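Wukdale Footpath Lending Library
Progress report to the Zirnby Fund, second period, to the end of August

Summary

The library is open, the shelves are up and people are borrowing books, in some cases bringing them back. We have spent less than planned on paint and a good deal more on damp. The Fund's last letter asked us to be frank about setbacks, so the damp has its own section.

Lending

We now have 141 registered borrowers, against a target we set when we were feeling hopeful and have since stopped mentioning. Large-print crime is never on the shelf for long. The poetry remains in excellent condition.

Opening hours were extended in June to 8 in the evening. The extra hour is popular with dog walkers, and we have accepted that the dogs are coming in too.
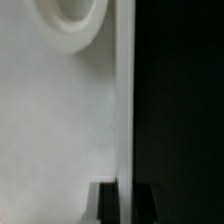
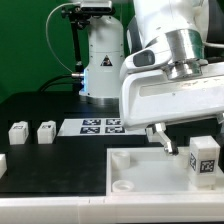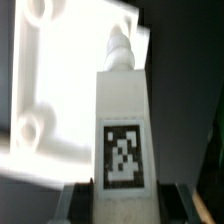 Damp

The back wall was treated in May by Chala, who were prompt and cheerful and came back in July to do it again. We lost 33 books, mostly atlases, which had been put on the bottom shelf for being heavy. They are now on the middle shelf and the shelf is starting to bow. A bracket is on order.

The second treatment is under guarantee. The new skirting board isn't, and we would like to move the underspend on paint across to cover it, if the Fund agrees.

Catalogue

We moved from index cards to Muronano in the spring. It does everything we need and several things we don't, such as sending overdue notices at four in the morning. That setting has been found and changed - two borrowers wrote to complain, and one returned a book from the old scheme, so we were briefly sorry to lose it.

Next period

Story mornings start in October with 7 sessions booked. We still need a rug, a kettle that switches itself off, and a decision from the parish on the outside light. Accounts are attached, with the kettle shown separately.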